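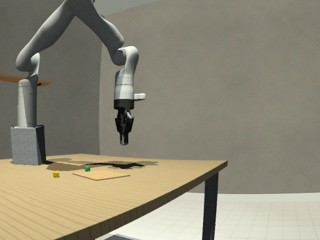 Fig. 4. White arm on gray pedestal, black two-finger gripper below the wrist.

4. Setting up the Tralon ball feeder in the practice net

Read section 3 (Power and battery) before you begin. The feeder must be switched off until step 6.

1. Place the feeder on the flat ground at the bowling end, with the outlet toward the batter. Open the three legs until each one clicks.

2. Turn the leveling screw under the rear leg until the bubble stays in the middle of the glass. On artificial turf please check the bubble again after the first ten balls, as the legs sink a little.

3. Connect the feeder cable to socket B. Socket A is only for the charger.

Caution: Do not put your hand in the outlet, also when the power is off. The wheels can keep turning for several seconds.

4. Fill the hopper with dimpled practice balls. Leather balls can be used, but they leave red dust on the wheels and the speed becomes uneven – see Cleaning, section 7.
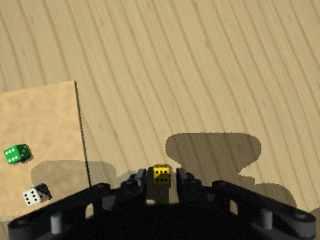 5. Set the speed dial to 3 for the first use. This is slow enough for juniors and lets you see where the ball pitches. Put a cone on that place.

6. Stand behind the feeder, switch on, and wait for the green light. If the light is orange, the hopper lid is not closed.

7. Release one ball with no batter in the net. If it lands too short, lower the rear leg by one full turn of the screw and try again. If it goes wide, move the whole feeder and do not twist the outlet.

Note: The display shows the total of balls released since new, for example 1,434. It can not be reset. Clean the wheels every 300 balls. 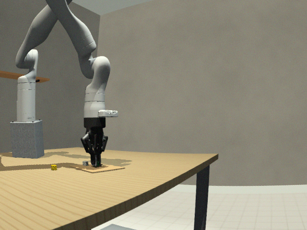 Fig. 5. Arm with wrist pointing down to the table.

8. When the line and length are good, lock the leveling screw with the small lever. The batter may now enter, with helmet and pads.

If the display shows code 107, a ball is stuck between the wheels. Switch off, wait until the wheels have stopped, and remove the ball from the top – never from the front.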